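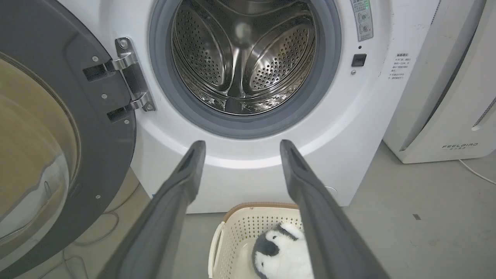
Laundry Room Working Group – Minutes
Palma Residence, ground floor meeting room
25 January 2022

Present: Milagros Rengifo (chair), Mark Anthony Manalastas (minutes), one representative each from Golero Property Services and the second-floor residents.
Apologies: Dukell Appliance Repair.

1. Minutes of the November meeting
Approved with one correction. Item 4 should read "drain hose," not "fill hose."

2. Front-loading washer
2.1 The chair reported on the washer at the end of the row. Residents had complained of a musty smell and of lint on dark clothes.
2.2 The drum is stainless steel, perforated, with raised paddles. The group agreed it must be checked for coins, hairpins and socks before every load. The lower fold of the gray rubber gasket is to be wiped with a dry cloth at the end of each day.
2.3 The door is to be left open between loads. Golero asked whether an open door would block the walkway. It swings to the left, and the walkway is on the right. No objection.
2.4 The screws at the door hinge were tightened by Dukell in November. Mr. Manalastas will check them monthly and record the result on the sheet inside the supply cabinet.
2.5 The warning notice on the side is printed in Chinese. A resident has offered a translation. Ms. Rengifo will have it typed and posted on the wall at eye level. The notice on the machine stays in place.
2.6 Filter. It was not clear from the November report whether the filter had been cleaned or only inspected. Dukell to confirm in writing.

3. Baskets
3.1 The cream plastic basket with the brown rim is to be kept on the floor in front of the washer during unloading and returned to the shelf afterward. It is for clean laundry only.
3.2 Three more baskets of the perforated type will be ordered from Plamano. Solid-sided tubs were considered and turned down – damp towels do not air in them.
3.3 Baskets left full for more than 60 minutes may be moved to the folding table. They are not to be emptied by other residents.

4. Detergent
4.1 Too much powder is being used. The measuring cup will be marked with a line for a normal load.
4.2 The 3000 ml refill bottles are too heavy for the upper shelf and will go on the bottom one.

5. Actions
Rengifo: translated notice, Plamano order.
Manalastas: hinge check, cup marking, cabinet sheet.
Golero: move refill bottles, replace cloths.
Dukell: written reply on the filter.

6. Other business
The light over the folding table flickers. Golero to replace the tube.

Meeting closed. Date of the next meeting to be posted on the laundry room door.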